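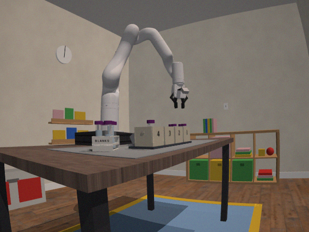 *Tangen arm over a sorting bench: blanks box on the left, numbered stations 4 to 1 on the right.*

# Tangen bench arm, sorting package

Supplied by Flusovton. Order code TB-734.

The package is for sites that move small capped parts between a stock box and a set of numbered stations. It is sold as an arm and two-finger gripper, with the bench mat and station base plate included. Tables, station boxes and labels are ordered separately.

## What to budget for

| Item | In the package |
|---|---|
| Arm and controller | Yes |
| Two-finger gripper | Yes |
| Mat and base plate | Yes |
| Spare finger pads | 2 pairs |
| Table | No |
| Station boxes | No |
| Installation | Quoted per site |

Delivery within the Erside area is included. Sites further out pay carriage at cost.

## Planning the space

The arm stands behind the table, so the table can't be pushed flat against a wall. Measure with the table in its working position and send us the drawing before you order. Tall holders need more clearance than the station boxes, and the gripper has to pass over both.

Allow 7 working days for the site survey and 125 for delivery from the date of order. Orders for the September build slot close on 7/14/23.

## Support

The first year of service is in the price. After that, cover is renewed yearly through our Istlow workshop, which also holds the spare gripper fingers and joint covers.

Quotes and drawings: Preben Brøndum, equipment sales, Flusovton. Please give the order code and your table height.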